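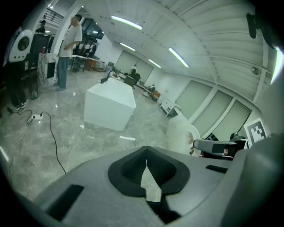 Okay, indoor roller skating people, I need your floor opinions! Our club in Zerbridge finally has a shot at a regular winter space, and I have been grinning since Monday. We've been skating outside on the Afridi parking deck for two seasons, which is lovely until the leaves come down. The new place is a big hall with a curved white ceiling and rows of tube lights, and the floor is the part I keep thinking about -- glossy, gray, with a marble pattern all over it. I rolled one slow lap in my socks (kidding, in my old quads) and it felt like butter. What wheels would you put on for a floor like that? Mostly rhythm and a bit of beginner class, 30 skaters on a good night.
-- posted by lefttoeloop

quadzilla_mae
Congrats!!! Shiny floors scare people but I love them. Go softer than you think. I skate a polished concrete place and went from 97A down to 92A and suddenly my crossovers came back. Bring a couple of sets and swap halfway through the night.

brinewater
Gonna disagree a little. Softer wheels are great for confidence, but for rhythm you want some slide, and 92A on a clean floor feels like glue to me. I'd start at 95A and only go down if people are falling. Also find out what it is. Marble-pattern can mean terrazzo, vinyl, printed epoxy, real stone, and they all skate differently.

lefttoeloop
I asked and the guy at the desk said "the floor is floor." So, working on it. I'll email the management office tonight.

quadzilla_mae
lol. @brinewater you also weigh more than me and skate twice as fast, so of course 92A feels like glue. Beginners aren't sliding on purpose.

brinewater
Fair. Split the difference then, loaners at 92A and let the regulars pick.

hallmouse
Please check the toe stops before anyone checks the wheels! Black rubber stops left marks all over our last venue and we lost the booking over it. We spent an entire evening on our knees with tennis balls, rubbing them out. Get non-marking ones for the loaner skates, and put it in the rules.

oldplates77
Dust. It's always dust. Doesn't matter what durometer you buy if there's a film on the floor. Dry microfiber mop right before the session, wide one, 5 minutes. And ask what they clean with, some polishes are murder on wheels. We had one at the Lullorar rink that turned the far corner into an ice rink every September when they redid it.

lefttoeloop
Ooh, hadn't thought about polish at all. Adding it to the email. Toe stops too, thank you hallmouse, several of our loaners have the black ones.

sidesurf_jo
What's the sound like? Curved ceilings can do very odd things to music. Put your speaker at one end and walk the whole length while it plays. We ended up with two small speakers, turned way down, and it was so much better for the beginners who need to hear the count.

brinewater
Seconding two speakers.

lefttoeloop
Update! Office wrote back. Non-marking stops required, they dust mop every morning, and they'll let us do a trial night before we sign. Still no word on what the floor is made of. I'm bringing 92s AND 95s and will report back with scores.

quadzilla_mae
Team 92! Wear your wrist guards!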